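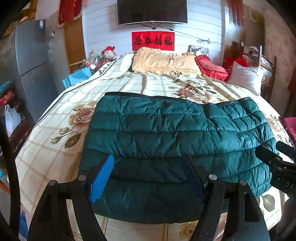

Preparing Garment-Care Staff for Work Alongside Automated Folding

Guidance for supervisors at residential service sites

This page explains how to introduce automated garment handling into a residential laundry and housekeeping service. It was prepared by Nornness for the supervisors of its own teams and is shared with partner services that have asked how the change was managed. It covers the work of the attendants: what passes to the machine, what stays with them, and how the day should be arranged during the changeover. Mechanical setup is covered in the installation manual for the Plelov folding cell.

Before you begin

The changeover takes 5 weeks at a site of ordinary size. Do not schedule it during a seasonal peak. At the Plallthorpe site, the first attempt began in April, when winter outerwear was being cleaned for storage, and the team was asked to learn a new procedure while handling nearly 277 padded garments. The attempt was stopped and repeated later with better results.

Supervisors should have the following in place:

A current list of tasks for each attendant, written with the attendant.
A written statement of which positions and hours will be affected.
A named contact on each shift for questions and complaints.
A table or flat surface at working height, kept clear for manual folding.

The written statement is required even when no positions will be affected. Attendants at Plallthorpe reported that the weeks before the statement was issued were the most difficult part of the process.

Step 1. Sort the work

Divide garments into two streams. The first stream goes to the folding cell and includes towels, flat sheets, T-shirts, and plain trousers. The second stream remains with the attendants and includes padded and quilted garments, anything with loose trim, and anything the resident has marked for hand care.

Quilted jackets deserve particular attention. The filling shifts when the garment is lifted, the shell slides against itself, and a fold that looks square will often open within a minute. Attendants learn to press air out of each channel before making the first fold. Do not move these garments to the automated stream without the agreement of the people who now fold them.

Step 2. Record the manual method

Ask experienced attendants to demonstrate how they handle each type of garment in the second stream. For a padded jacket, the standard method is as follows.

Lay the jacket flat, with the front facing down.
Smooth the shell from the collar toward the hem.
Bring each sleeve across the back.
Press lightly along the channels to release air.
Fold the hem up to the middle, then fold once more to the collar.
Rest both hands on the finished fold before lifting it.

Demonstrations are working time and must be paid as such. They should not be added to the end of a shift. Attendants may decline to take part, and a decision to decline is not entered in any performance record.

When a demonstration is to be recorded, tell the attendant in advance what will be kept, who will see it, and how long it will be stored. Records of hand movements may not be used to compare one employee's speed with another's. This rule was added at the request of the attendants and has been kept in every later version of the procedure.

Step 3. Run both methods together

For the first 2 weeks, the folding cell and the full manual table operate side by side. Keep staffing at its previous level throughout this period. Each attendant should spend part of every shift at the cell, loading garments and checking finished stacks, and part at the table.

Check the first 50 items from the cell each morning by hand. Record misfolds by garment type. If one type appears repeatedly, return it to the manual stream and inform the technical contact. The attendant who notices the fault has authority to make this change and does not need a supervisor's approval.

Step 4. Review the shape of the job

Automation removes some lifting and a good deal of repetition. It also removes a task that many attendants could do while talking with one another, and it leaves a higher share of awkward items. Hands and wrists may tire in different ways than before. Rotate attendants away from the padded garment table at regular intervals, and review the rotation after the first month.

Time released by the cell should be assigned openly. At Plallthorpe it went to mending, stain treatment, and returning garments directly to residents' rooms. Attendants received training in mending through the Liu workshop, and the pay grade was adjusted to match the added skill. Sites that leave released time unassigned tend to see it absorbed by additional volume, with no benefit to the staff.

Step 5. Keep the manual skill

Reserve one shift each week, normally Saturday, for fully manual work. This allows new employees to learn from experienced ones and ensures that service continues when the cell is stopped for cleaning or repair. New employees complete the manual course before they are assigned to the cell.

Reporting problems

Faults that present a risk of injury are reported at once, and the cell is switched off by the person who observes them. All other concerns, including those about workload, scheduling, or the use of recordings, go to the shift contact and are answered in writing. Copies of the answers are posted at the folding table.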